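Section 4: Setting Up a Sorting Station at Home

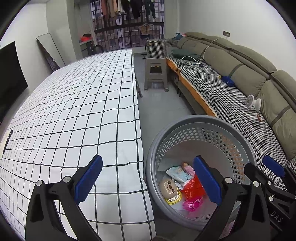 Welcome back, and well done on getting through the charging and pairing in Section 3! Now we get to the part most owners tell us they enjoy, which is choosing a spot in the house and recording your first session with the Grikix hand-held grippers. You don't need a workshop or a spare room for this. A table, a basket and a bit of floor to stand on will do nicely, and ordinary household clutter in the background does no harm at all.

Before you start, please check that both grippers show a steady light and that the storage card has at least 12 GB free.

1. Clear a stretch of tabletop in front of you. If you like to use a tablecloth, a patterned one is quite all right - just smooth out the biggest wrinkles with your hand.

2. Stand your basket on the side of your stronger hand, with the open top within easy reach. You should be able to touch the bottom with the finger pads without leaning over too far.

3. Put your items in the basket. Small soft things and light packages make a lovely first load, and a mix of colours and shapes is better than a dozen of the same thing.

4. Pick up one gripper in each hand and let the jaws open fully. Squeeze the triggers slowly a few times until the movement feels natural.

Note: The pads should meet evenly along their length when the jaws close on nothing. If one sits proud of the other, go back to the pad adjustment in Section 2.

5. Press Record, wait for the double beep, and move the items one at a time from the basket to the table. Take your time. Our trainer Florêncio Guerreiro likes to say that a comfortable pace is the right pace, and after 169 home visits for Jamside we're inclined to trust him.

6. Press Record again to finish, then rest both grippers on the table with the jaws open.

Caution: Keep your fingers clear of the linkages while the jaws are moving. They are stronger than they look, and a pinch from one is no fun.

Caution: Do not lift glass, hot drinks or anything over 200 grams until you have finished the Traltov practice lessons.

Note: Loose cords and the legs of stools are easy to forget when your eyes are on your hands, so have a quick look at the floor before each session.

If the double beep doesn't come, turn to fault code 62 in Section 9.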